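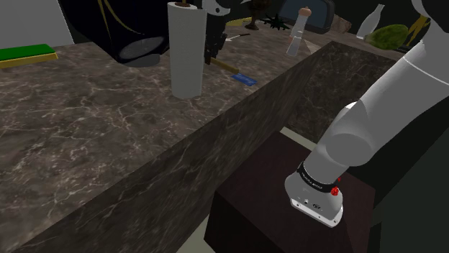 16 August 2025
Posted by Lesia Stasiv

Home | Tickets | Sim cells | Knowledge base | Log out

Ticket: gripper shoves the paper towel roll on approach, marble counter cell

Status: open, waiting on overnight run

OK, picking this up from Oana, who had it before her vacation. The short version is that the arm comes down beside the paper towel roll, starts to close, and the roll scoots off toward the front edge of the counter. Sometimes it goes over the edge and we lose the whole episode. This is only in the simulated kitchen cell, the Villthorpe one with the brown marble. The other kitchens are fine, which is annoying, as they all load the same arm and the same gripper file.

First thing I did was put everything back to stock. Fresh pull, cleared the asset cache, restarted the Nulell job runner (it was holding on to an old config again, please restart it before you believe anything it tells you). Same result. The fingers get down close to the stone right next to the roll, and then off it goes.

Then I went after friction, same as everybody does. Turned it way up on the roll, turned it way up on the counter. With both cranked the roll stopped sliding and started tipping instead, so I put those back where they were. If you see a branch called sticky-towel, that's mine and you can delete it.

Next I paused it with the gripper down and turned on the collision shapes. Much better use of a morning! The visible roll is a nice clean cylinder, a little wider at the top, standing on a rounded bottom. The collision shape was a fat box. A box! The corners stuck out well past the paper on the gripper side, so the fingers were bumping into air and pushing the roll away before they ever got to it. I asked Muireann and she says the roll was re-imported in March with the Evano household pack, and that importer makes boxes unless you tell it otherwise. The other kitchens still use the old roll, so that explains that.

I swapped the box for a proper cylinder and ran 40 episodes. The roll got knocked off the counter in 6 of them, where before it was most of them. So, good, but there's something else going on.

I think the something else is the arm base. The pedestal in this cell stands in the open space below the counter edge, and the arm has to reach up and over to get at the roll. Enda checked the mount transform against the McGrath setup sheet and our pedestal is 3 cm off, toward the far end of the counter. Planner doesn't care, it just solves for a slightly more twisted wrist, and on the bad episodes the gripper swings in sideways at the last moment instead of dropping straight. I've moved the pedestal back to match the sheet. Please don't nudge it to make room for something else — make a copy of the cell and nudge that.

One more while I was in there. The utensil with the blue head and tan handle sits right by where the fingers come down, and I wondered if it was getting clipped. I hid it for a handful of runs and saw no change, so it's back in. Same for the thin one farther back. Leave the clutter alone, the policy has to cope with it anyway.

Where it stands now: cylinder shape is in, pedestal is moved, friction is stock. I've queued 3,000 episodes overnight with contact logging on for the roll only (turning it on for everything filled the disk last time, sorry Krystyna).

Still to do:
- check the rest of the Evano pack for box shapes, I'd start with the glass bottle
- Enda to add the mount transform to the nightly check
- somebody fix the importer default, I don't have rights to it

If the overnight run still shows sideways swings, I'll pull the wrist joint traces and post them under this ticket.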